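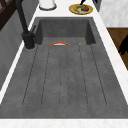 Last changed: April 15, 2026

Running the sink test on your own setup

Quick version first, long version under it. The sink test is one chore. Dish in the basin, get it out, put it down where it's supposed to go, don't break anything. If your policy can do that in the sim kitchen it might be worth trying on a real arm. If it can't, don't bother with the real arm yet, you will lose plates.

People keep asking me if robots can do dishes now. Short answer no, not the whole chore. Some pieces of it, yes, some of the time. The test is how I keep track of which pieces.

What you need

- Prurna, any build from last June on. Older builds have the bad contact settings for thin rims and your plates will jitter.
- The Skatbridge kitchen pack. Just the sink room is enough, skip the pantry.
- A policy that takes camera images plus gripper state. Doesn't matter how you trained it.
- A machine that can sit and run overnight.
- Somewhere to write things down. I use a text file. A spreadsheet is fine.

You do not need the Trostbridge planner. It used to be in these instructions and I took it out. More on that further down.

Step 1. Load the sink room

Open the kitchen pack and pick the room with the dark gray sink, the one with a deep basin at the back and the long grooved drainboard in front. There's another sink in the pack with no drainboard. Don't use it, too easy, the scores won't compare with anybody's.

Leave the counter as it loads. White canister, yellow plate of food behind the basin, all of it stays. First thing people do is delete the clutter so the run looks cleaner. Please don't. A real kitchen has a plate of food sitting behind the sink while you're washing up, and a policy that goes after the food instead of the dish is a policy you want to catch now. The food on the plate can change between loads, that's on purpose.

Faucet stays too. It's matte black, tall, on the left, and its a real obstacle for anything swinging over from that side. If your arm mounts on the right you'll hardly notice it. Mount on the left and you'll notice.

Step 2. Place the dish

Put the dish in the basin close to the seam where the drainboard starts. Close, so the lip hides part of it from the front camera. That's the hard spot. In the middle of the basin a plate is a nice full circle and most policies find it fine. Near the seam you get an arch of orange and a bit of white and that's all the camera gets. Could be a bowl, could be a peel. Look at the first picture on the page and try guessing yourself before you get mad at the network.

Three placements, do all of them:

a) middle of the basin
b) at the seam, flat
c) at the seam, tilted

Run them as separate batches. If you mix them, a policy that's great on (a) and hopeless on (c) comes out looking okay, and then you've learned nothing.

Also turn on small scraps. Little tan-brown bits, crumb sized. They do nothing. But you'd be surprised how often a policy stops for a crumb.

Step 3. Set the goal

Pick one and write it down before you start:

- Lift only. Dish leaves the basin and stays held until the timer ends.
- Lift and set. Dish ends up resting on the drainboard, gripper open and clear of it.
- Lift, set, return. Same, plus the gripper goes home.

Start with lift only. I know it's boring. If lift fails, the other two are just slower ways of finding that out.

For lift and set, the dish has to be on the flat part or the grooves, whole base down. Hanging over the seam is a fail. Leaning on the faucet is a fail, and yes I've had that one argued with me.

Step 4. Set the time limit

188 steps per try at the default control rate. It's what Carretero used in the first round of scores on the shared table, everybody since has copied it, so stick with it if you want to compare. Longer limits flatter policies that dither. A person does this in a second or two, so it's already generous.

Step 5. Check the camera

Before any real batch, run one try and look at it with your own eyes. Watch for:

Gripper filling too much of the picture. If the hand covers the seam on approach then the policy is blind right when it matters. Nudge the camera up or over.

Basin too dark. Dark gray sink, darker walls. Some light presets turn the whole basin into mush. Use the even one.

Near edge cropped. You want the front strip of white counter in there. Stuff gets dropped there and you want to see it.

Step 6. Run the batch

Start it, leave it alone. Don't watch and restart when it's going badly. I did that for a week once and my numbers were garbage, had to throw out the lot.

Save video for the failures at least. Disk fills up quick, so drop the successes if you have to and keep every miss. Misses are the useful ones.
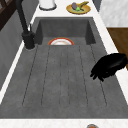 Gripper over the right side of the drainboard, red-rimmed plate down in the basin. Skatbridge sink room, simulated.

Step 7. Sort the failures

This takes the longest and most people skip it. Don't skip it. A success rate by itself tells you almost nothing about whether the thing can do chores. Go through the misses and give each one a label. Mine:

HOVER - fingers hang above the drainboard or basin, never commit. Time runs out.
WRONG THING - goes for the yellow plate, the food, a crumb, whatever.
RIM SLIP - closes on the rim, dish pops out or rotates away.
LIP HIT - knuckles or fingers catch the step between drainboard and basin.
FAUCET - you can guess.
DROP - got it up, lost it.
PLACED BAD - lift was fine, the set down wasn't.

One label per try, the first thing that went wrong. If the fingers hit the lip and then it drops the plate, that's LIP HIT.

A single still won't settle the label, by the way. A gripper over the drainboard with nothing in it could be on the way in or could be stuck there for good. Play the clip.

What I got

Last full run was 1242 tries, lift and set, split evenly over the three placements. 67 clean successes. Yep. Nearly all of those from placement (a). Tilted at the seam was close to nothing.

Sounds terrible and it sort of is, but the labels are the interesting bit. Most of the misses were HOVER and LIP HIT. Very little WRONG THING, so it's finding the dish alright, even half hidden. What it can't do is get curled fingers down behind a step and under a rim. A hand problem and a planning problem more than a seeing problem. A couple years ago I'd have bet on the other way around.

Then I ran lift only on placement (a) by itself and it was a lot healthier. So if someone asks can a robot pick a plate up out of an open sink, in simulation, with decent light - often enough to be worth watching. Can it clear a sink, one with a stack of stuff and a fork hiding underneath? Not mine.

About the Trostbridge planner

Older copies of this page told you to run the planner first and let it hand waypoints to the policy. It does cut down on LIP HIT. But it needs the exact position of the dish, which it reads out of the simulator, and your kitchen isn't going to give you that. So the scores looked great and meant little. If you still want to use it, mark the results clearly and keep them out of the shared table.

Things that helped

Training on the seam. I added more than 4000 extra demos with the dish parked right at the edge of the basin. Fewer hovers after that. Didn't fix rim slips at all.

Approaching straight down from above, then sliding toward the dish. Coming in low across the drainboard looks natural, it's how a person would reach, and it clips the lip every time.

Slower close on the fingers. Cheap fix. Do it first.

Different rim colors. If every dish in your training set has the same orange or red rim, guess what it learns to look for. Mix in plain white and a few grays. Gray dish in a gray sink is nasty and you should know how bad you are at it.

Things that didnt help

Bigger image size. Slower, same score.

Rewarding it for getting near the dish. Made the hovering worse, and you can see why once you think about it.

Removing the faucet to "simplify". Put it back and everything broke again.

Before you try it on a real arm

Be picky. I'd want lift and set working on all three placements, failures sorted, and no FAUCET at all across a full batch. The sim sink has no water in it, no soap, no grease on the rim. A real dish is slipperier than anything you tested. Use a plastic plate first. Put a towel on the drainboard. Keep a hand on the stop button and keep the other one out of the sink.

And don't start with bowls. Bowls look easier since the rim sits higher but they roll off the fingertips when you grab one side. Plates first, then bowls, cups way later.

If your scores are way off mine

Much higher - check that the dish is really at the seam and that scraps are on. Then check the planner isn't still feeding it positions, the setting survives a reload.

Much lower - check the build. Then the light preset. Then see if the camera got knocked back to default, it does that when you swap rooms.

Still off, send the failure clips with the labels, not just the rate. I haven't done the version with two dishes in the basin yet. It's next on the list, and that part of the page will go in right under Step 2.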